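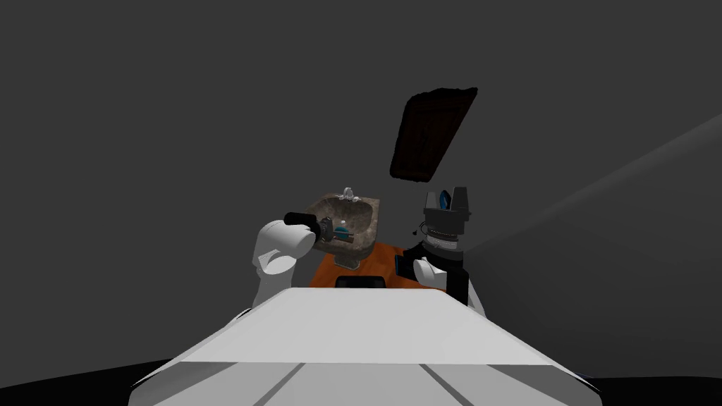
The Last House on the Water Line

The water in Gekdale was to be shut off at noon, and my aunt wanted the bathroom finished before then. She had sold the house to the county along with everyone else on the road. The county was going to tear it down in the fall. She still wanted the bathroom finished.

"You don't leave a job half done," she said. She was on the stairs with a bucket.

I had driven up from Fedesville the night before, 172 miles, with my clothes in a grocery bag. I'd thought we would be packing. She had packed already. There were 14 boxes in the hall, taped and marked, and the beds were down to the mattresses. What was left was a tube of caulk, a can of paint and a list on the back of an envelope.

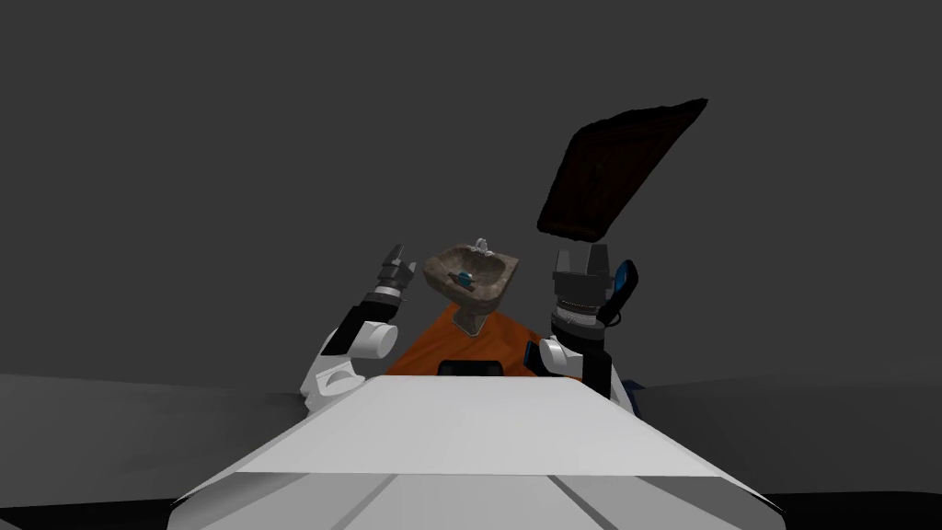 My uncle had started the bathroom the spring before he died. He did it the way he did most things, out of order. He hung the sink first, before there was a floor to stand on, and it stayed up there on the wall by itself for most of a year, brown as a creek rock, while they washed at the kitchen tap. My aunt used to carry her toothbrush downstairs in her shirt pocket. When he got sick she told him to leave it. He said he'd get back to it in June.

She handed me the caulk and I got down on my knees. She painted the window trim. Out on the road a truck from Plemetbridge went by with somebody's porch swing tied on top.

"Sjögren's gone, then," she said, looking out. She meant the feed store. It had been open since before she was married.

"Where did they go?"

"They didn't say. They gave me the rest of the birdseed."

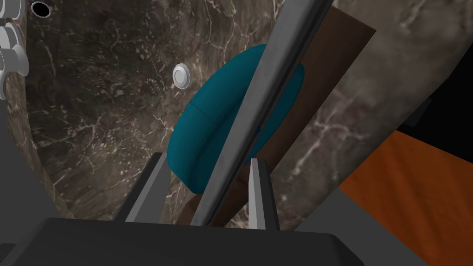

We worked until eleven. I asked her what the county had paid for the house and she told me, and I said that seemed low. She said it was the same as everybody got. Then she told me the last water bill had been $224, because of a leak under the yard, and that she had argued with them over it and lost. She seemed more upset about the bill than the house.

At eleven-thirty she crossed the last thing off the envelope. She washed the brush and set it on the sill to dry. Then she told me to go downstairs and let her have a bath.
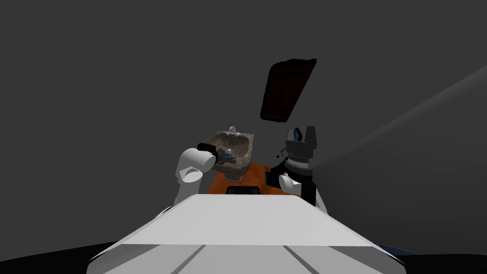

I sat on the boxes and listened to the pipes knock. It took a long time to fill. I ate two crackers out of a sleeve she had left on the counter and read the side of the birdseed bag. Noon came and I heard nothing change, but when I tried the kitchen tap it coughed and quit.

She came down at half past with her hair wet and her good shoes on. She had her toothbrush in her shirt pocket.

"Get the other end of this," she said, and we started on the boxes.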